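Project Report: Writing House Rules for Hand-Held Gripper Recording
Urszula Sowa and Lech Baran
Submitted 27 May 2020

1. What we set out to do

Our assignment was to take an existing work practice and write rules for it that a stranger could follow. We picked hand-held gripper recording, on the theory that it would be easy. The theory held up until the second afternoon.

The Stenthorpe set, which we used throughout, came with a folder of practice notes by several earlier groups. The notes agreed on very little. One said to wipe the fingertip pads before each session, another said never to touch them, and a third was mainly a complaint about the chairs. We read all of it, including the chairs.

2. How we worked

We went through 3855 recorded episodes from the Moten archive and marked each one as usable or not, using only what a person training a policy would care about. Then we sorted the rejects by cause. Lech wanted eight categories and Urszula wanted four. The final table has five, and we are both still a little sore about it.

The largest group of rejects had nothing to do with bad grasping. The operator had started moving before the recording did, or had stopped recording with the object still in the air. The second group was marker trouble: a sleeve or a hand over the square marker, so that the pose could not be recovered. A further 161 episodes were thrown out for faces.

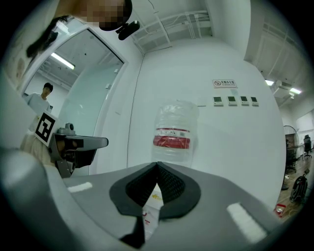
Should an episode be deleted when a bystander's face shows up in it?

Deletion is the last step, to be used when blurring fails or the bystander asks for it. Our rule is to blur every face before the file leaves the recording computer, check the result by eye, and write down who checked. Blurring covers the operator too, who tends to forget about being a person while holding the tool.

3. The rules

The first draft had over 100 rules. Our supervisor returned it with a single pencil mark, a line down the whole margin. The version we are handing in has 16, and these are the ones that caused discussion:

Rule 2. Start recording, wait for a full breath, then move. We tried giving this in seconds and people counted out loud.

Rule 5. Keep sleeves and cables clear of the marker. Roll sleeves above the wrist.

Rule 6. Tell everyone in the room before the first episode of the day. A note on the door is not telling.

Rule 9. A failed grasp stays in the data and gets labeled as failed. Operators like to delete these, and we understand the feeling.

Rule 13. Do not change pads in the middle of a batch. If you must, close the batch and open a new one.

4. Trying them out

In April we gave the rules to two groups who had not seen them, Sadowski and Tisardale (named after their project folders). Sadowski followed Rule 2 well and ignored Rule 6 completely. Tisardale read every rule aloud and then recorded the whole first batch with the old pads on, having planned to change them afterward. This is allowed under Rule 13, so we had to count it as a success.

Both groups asked where to write down who had checked the blurring. We had left that out of the log sheet. It now has a column.

5. What is missing

We did not test the rules with left-handed operators. We also have no rule for two people working with grippers at the same table, beyond a sentence asking them to agree on who goes first. Lech has a page of notes on this, which is in the appendix at his insistence.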